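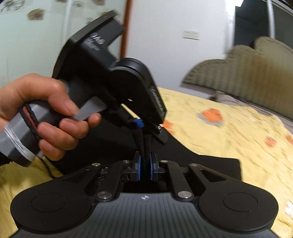 Black cloth over the good sheet - does it help or not?

3 min read

mirkeck_5
I would like to ask the opinion of people who have more experience with bedding than me. I have a yellow bed sheet with orange flowers, a present from my aunt, and it is my favourite colour in the whole flat. The bed has an olive-green upholstered headboard, the kind with a scalloped top and vertical tufted ribs. The wall behind is plain white.

In the daytime I use the bed for many things, for example folding clothes and sorting my papers, so I spread a black cloth on top of the sheet. My sister tells me it looks like a funeral. I find it practical. My questions are two. Does a black cloth give its colour to a yellow sheet? And how do you clean the ribs of such a headboard? The dust sits in every line.

fuser
Black cotton will certainly leave colour on yellow if it is new and there is any damp. Wash the cloth by itself a few times before you lay it on anything pale. I ruined a cream doona cover this way and I am still cross.

rutherford26
I don't agree with fuser. Dry cloth on dry sheet does nothing. I have had a navy throw on white sheets for 14 months and there is not one mark. The problem is lint. Black shows every bit of fluff, so you will be shaking it over the balcony each morning.

fuser
Navy is not black, and a throw is not a cheap cloth from the discount shop. We don't know what fabric the OP has.

mirkeck_5
The label is gone, so I cannot tell you the fabric. I bought it from the remnant table in April and washed it one time only. The water was grey, I remember this.

fuser
Grey water means it is not finished. Wash it again until the water is clear.

rutherford26
All right, with grey water I would wash it again too. But I would still use it after.

old_nokia
For the headboard: soft brush attachment on the vacuum, low suction, and go down each rib from the top to the bottom. Start with the scallops, otherwise the dust falls on the part you have just cleaned. Pull the bed away from the wall first if you can manage it. For a spot, use a damp white cloth and press, please don't rub. Velvet types can go shiny if you rub them.

mirkeck_5
Thank you, this is very clear. I am not sure if mine is velvet. Can I use the steam from the iron?

old_nokia
I would not. If there is glue under the padding, steam can make it let go. My neighbour lost two ribs like that.

rutherford26
Steam is fine if you hold it well away. I do my couch every autumn.

old_nokia
Your couch is not my neighbour's headboard :)

quiltpile
Am I the only one who thinks olive, yellow and orange are lovely together? I would put away the black and find a cloth in rust or mustard. If it loses some colour, it will not show so much on those flowers.

mirkeck_5
You are very kind. My sister has said the same about mustard. I will look on Monday at the remnant table, and meanwhile the black one goes in the wash alone.

Comments (3)

teatowel: We use an old flannelette sheet for the folding. It is ugly, but clothes don't slide off it.

gumboot_lane: Put a cup of vinegar in the rinse to set the dye.

fuser: Vinegar does not set the dye in cotton. Please wash it separately and check the water.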